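[Kernesow-users] Re: Gripper yaw from the wrist view only, sorting task

Hello all,

thank you for the fast answer, and sorry that mine is slow. I read your message two times and then went back to the recordings. I answer between your lines.

> I tried your yaw head on our own cell over the weekend. It works well
> when the bricks are far from each other. When they touch, it turns the
> fingers to the wrong side in many cases. Did you see the same, or is
> it my calibration? Also, you wrote that the overhead view "does not
> help much". I find this hard to believe for a sorting task.

I don't think it is your calibration. We see the same. In our last evaluation we had 253 grasp attempts with the policy, and the failures in yaw are nearly all from bricks that touch or lie very close to another brick. For a brick that stands alone, the yaw error is small enough that the compliance of the fingers corrects it.

The question is what the wrist camera can still see in the last moment before closing. I attach one view from our cell, when the fingers are open above the table.

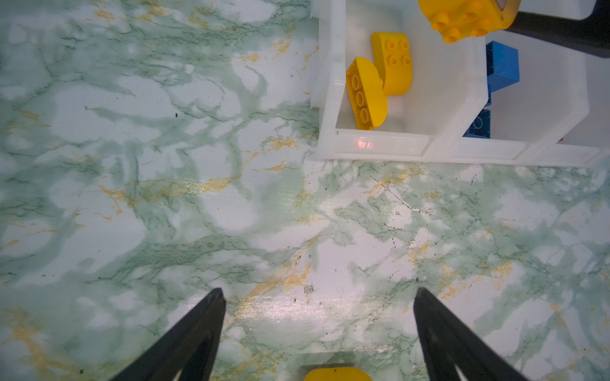 Our yaw head takes the last 11 wrist images, not only one, and predicts the angle relative to the current finger direction. In the first version we used a single image, and the result was poor in exactly the moments you describe. One reason is how little of the target remains in the image at close distance. Look between the fingertips at the bottom: of the yellow piece there you get a thin curved edge and nothing more. No network can read an orientation from this, and a person can't do it either. So the information has to come from the earlier images, when the arm was higher, and the short history carries it down to the grasp.

If you run the code from the Hekevent branch, please check the parameter hist_len. In that branch the default is still 1, and I forgot to change it when I merged. I believe this explains a part of your bad cases. Set it to 11 and use the newer weights, because the old weights were trained for one image and will not complain, they only give you a bad angle.

> Second question. After the grasp you still run the yaw head. Why?
> The brick is already in the hand.

We run it again because the brick often moves when the fingers close. If it was grasped a little off the center it turns between the fingers, and then the place pose is wrong even if the pick pose was right. So after closing we estimate the angle of the brick in the hand and give the difference to the placing part.
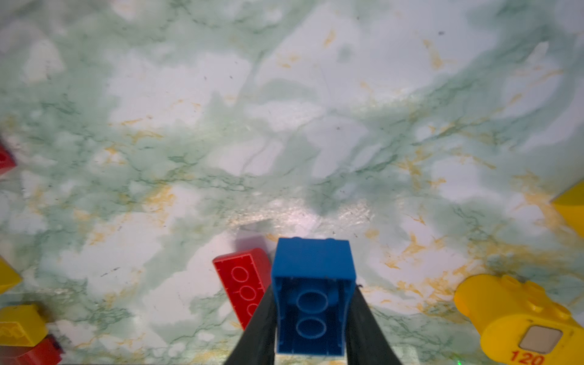 In the beginning we computed this correction one time only, directly after the lift. Now we compute it at 20 Hz during the whole transport and take the median of the last values before release. It costs almost nothing and the placing became more quiet. The one condition is that the wrist camera must not go to auto exposure during transport. Ours did, and the estimate was jumping each time the table became brighter or darker in the view. With exposure locked the problem went away.

A word about the table. You asked in the spring why we don't use a plain gray sheet as everybody does. We trained on the gray sheet first, and the policy was very good there and very bad on any other surface. The marble print has veins which look a little like brick edges, and it also shines, so it is a harder test for the yaw head. I would keep it, even if the numbers look worse in the table of the report.

The type of case which is still open for us is this one:
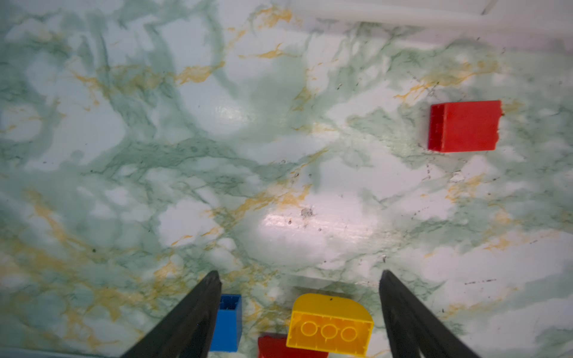

Wrist view, open fingers. Blue, yellow and red bricks close together between and beside the fingers, one red brick alone at upper right.

Here the head has several good answers, and it takes the mean of them, which is not a good answer. A regression loss will always do this. I am now replacing the single angle with 8 bins over the half circle plus a small offset inside the bin, so it can choose one side. The first training finished in September, but I changed the augmentation at the same time, so I don't want to report a number before I have separated the two effects.

> Third, can you share how the overhead camera sees the cell? I want to
> compare the height and the angle with ours.

Yes. This view shows both arms, with the three-compartment tray near the far edge.

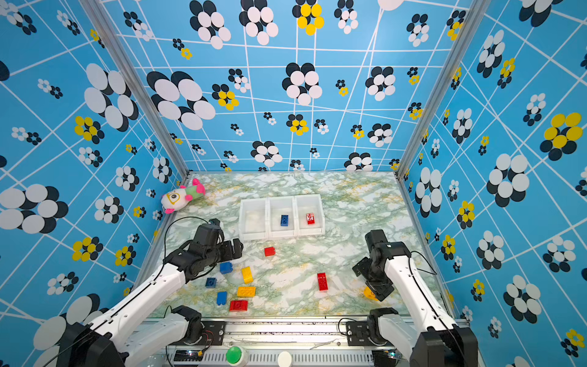 Cortés

About my sentence that it "does not help much": I should have written it more carefully. For choosing which brick to take next, and for knowing which compartment it belongs to, the overhead view is necessary and we use it. I meant only the yaw. From this distance a brick is small in the image, and when a gripper comes down it covers the place you want to see. You can find the yellow brick with the 12 on it, near the right gripper, but it is already partly hidden. When I removed the overhead image from the yaw head and kept it everywhere else, the yaw result did not change in a way I could measure.

If your camera is mounted lower than ours, maybe you get something different, and I would be glad to see it. Please send also the wrist images of two or three of your wrong turns, with the raw gripper angle if you log it. The converter from the Grundetti format is in the tools folder, and it keeps the time stamps now.

Best regards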